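Style & Wardrobe | Shop Talk

Tanveer Rizvi has been cutting wool coats for 16 years, and he will still cross a street to look at the back of somebody's collar. "My wife walks ahead now," he told me, laughing, when I finally got an hour with him at the Warraich workroom in Oltilby one gray January morning. He made us tea first, and then a second pot, and we were well into that one before I remembered to ask about the new winter line.

There are 63 coats in it, which sounds like a lot until you hear how many he wanted. "I could have gone on all year," he said. "But you have to let people wear the things!" His favorite is the Indell, a long, roomy wrap coat with a soft shoulder and a belt you can tie or forget about. It sells for $560, and he knows that's real money for most of us.
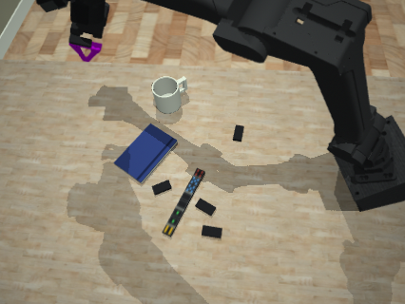

"Buy it a little big," he went on, "so you can get a good sweater under there and still drive a car." He feels strongly about sleeves, too (they should cover the wrist bone when you reach for something), and about pockets, and he spent quite a while on linings, which he likes in a color only the owner sees.

I asked how he looks after his own. He brushes it after he wears it, hangs it on a wide hanger, and keeps it well away from the radiator. "My first one came from Stosel, before I could sew a button. I still wear it to walk the dog."

Filed under: Outerwear, Winter Dressing, Makers
14 shares | 3 comments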